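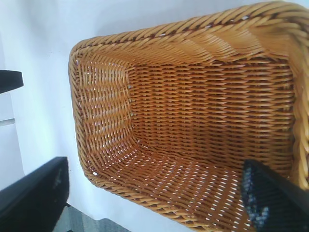
Box Office Claims: Your Questions

Home | Reviews | Charts | FAQ | Contact

Filed under: Film business

We get a lot of mail about grosses, mostly from readers who have seen a distributor's poster and want to know if they should believe it. Usually we'd wait.

What does "number one film" mean?

Less than it sounds like. Number one on which day, in which territory, and among which releases? Sayegh was advertised as the country's top film in March. It led the new releases for one evening, and two holdovers outsold it. The poster didn't mention them.

Are preview screenings counted in the opening weekend?

Often, and that's our main complaint. Distributors fold paid previews into the first weekend, then compare the total with a rival that had none. When we can separate them, we do. When we can't, we put a P beside the title.
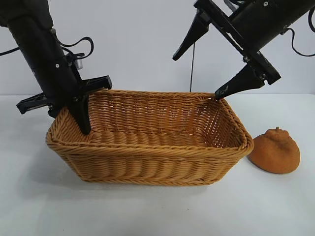
Why do you list admissions as well as money?

Ticket prices move around too much. A large-format seat costs far more than a matinee, so a film can earn more and be seen by fewer people. Pivamska is the one we keep pointing to: it sold 1803 tickets in its first week on 23 screens. Its press release gave only the revenue and called the week "a triumph." Do the division yourself.

Can I trust "record-breaking"?

Ask which record. Planden broke one for a subtitled thriller released outside the school holidays. We couldn't find anyone who had been keeping that record before Planden's own publicity office did. 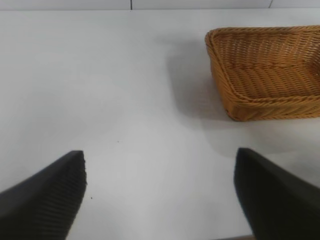 Do you adjust older films for inflation?

Only in the long-run chart, which starts in 2000. The weekly charts use the prices people paid at the time. Treat any adjusted figure with suspicion, ours included, as average ticket prices for the early years are patchy.

Where do your numbers come from?

Theaters that report to us directly, plus distributor estimates, which we mark as estimates. Vuno stopped sharing screen-level figures with us, so its titles appear with totals only. Make of that what you like.

A figure looks wrong. Who do I tell?

Write to Seema Joshi, charts editor, with the title and the week. Corrections stay open for 60 days. "I heard it did better" won't get a figure changed.

Last revised 19 Sep 2022

This site uses cookies to remember your settings. Accept | Manage choices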